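Pludby cell, gripper comparison – September update for Joyce Mugo

Short one, Katalin and I are mid-run. 267 logged trials so far out of 713 planned. Both arms now on the same rail, both wrist cams talking to the Revon controller. No more dropped frames after Ernő swapped the hub. 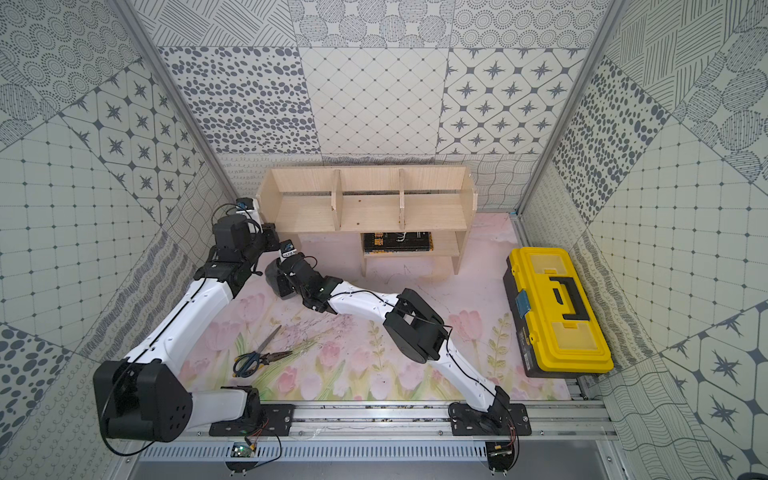

Two-arm cell with shelf, toolbox and hand tools on the mat.

Narrow fingers (Surkness set) doing better on thin edges than the Vasilakis pair, wide ones still ahead on round things. Full numbers when the secnod batch is in. Wrist cam exposure still needs locking – blur on fast moves is costing us labels.

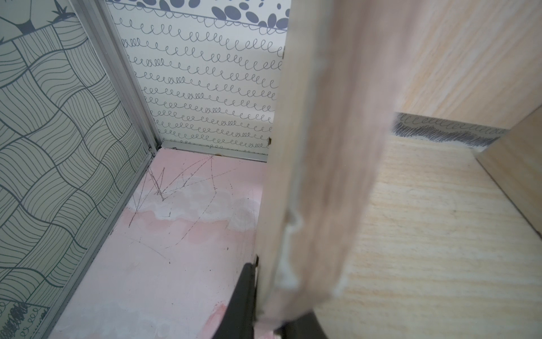

Kári wants 80 more trials at half speed before we decide on fingers, I agree. Spend to date is $2,821, all on fingers and cabling. Need from you: ok on a spare wrist cam, and an answer on the bench extension. Can talk any time after 2 pm.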